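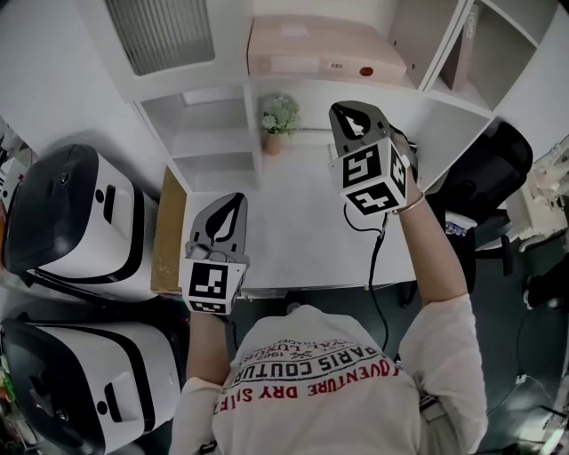 Household Tasks Working Group
Minutes, November meeting
Start 2:00 p.m., Plulosska building, second floor

1. Minutes of the previous meeting
Accepted with one correction. Under item 4, "folding" should read "folding and stacking." The two are scored separately.

2. Task status
The task list was reviewed in order. Status codes are unchanged: R (ready for unattended trial), S (works with a person standing by), N (not working).

Desk clearing, light objects: S. Grasps on boxes and binders are reliable when the object stands clear of its neighbors. Objects pushed against a back panel are still missed on the first try. Retry behavior is acceptable but slow.

Shelf return, open cubbies: S. Placement is good at desk height. Upper cubbies remain a problem where the wrist has to turn under the shelf above.

Moving potted plants: N. The fingers hold the pot, but the planner treats leaves as solid and stops. Brandari proposes ignoring contact above the rim. The group asked for a force limit to be set before this is tried on anything with soil in it.

Wiping a bare surface: R. Agreed to move to unattended trial. Edge coverage is to be logged separately from center coverage, as the single figure reported last time hid missed strips along the front edge.

Towel folding: N. No change.

Opening lidded bins and appliances: S for push-to-open lids, N for recessed handles. The fingertip profile is too wide for the recess on the units tested. Makhubela has a narrower tip in drawing and will bring a printed part to the next meeting.

3. Demonstration data
The set now holds 654 accepted demonstrations, all made with the hand-held grippers. A further 13 were rejected at review. Grounds for rejection were a marker hidden from the camera during the grasp, or the cable catching on furniture while the arm was raised. It was noted that the second fault is easy to miss in playback when the object still ends up in the right place.

Fultance asked whether demonstrators should be told to work more slowly. Views differed. Slow demonstrations track better, but the resulting policy is slow as well, and desk clearing already takes longer than most households would put up with. Left at normal working pace for now. To be looked at again when shelf return has been retrained.

Two-handed tasks are underrepresented. Demonstrators tend to park one gripper and do the whole job with the other. The task sheet will be reworded to say which hand starts and where the handover takes place.

4. Wording of the public summary
The draft states that the system "can tidy a home office." Several members objected. Under the current codes only surface wiping qualifies without a person present. Revised wording agreed: "can wipe a cleared desk unattended and can put away some light objects under supervision." Plulosska to circulate the new text.

A comparison with hired cleaning was dropped from the draft. The time figures were taken under different conditions and setup time was left out of one of them.

5. Shop-floor tasks
Brief discussion only. Makhubela would like bin restocking added to the list. Deferred until the lid and handle work is finished, as the same fingers would be used.

6. Actions
Brandari: force limit for pot handling, in writing.
Makhubela: narrow fingertip, printed part.
Fultance: reworded task sheet, two-handed tasks.
Plulosska: revised public summary; edge and center logging for the wiping trial.

7. Any other business
Spare cable clips are to be returned to the drawer after each session.

Meeting closed 3:40 p.m.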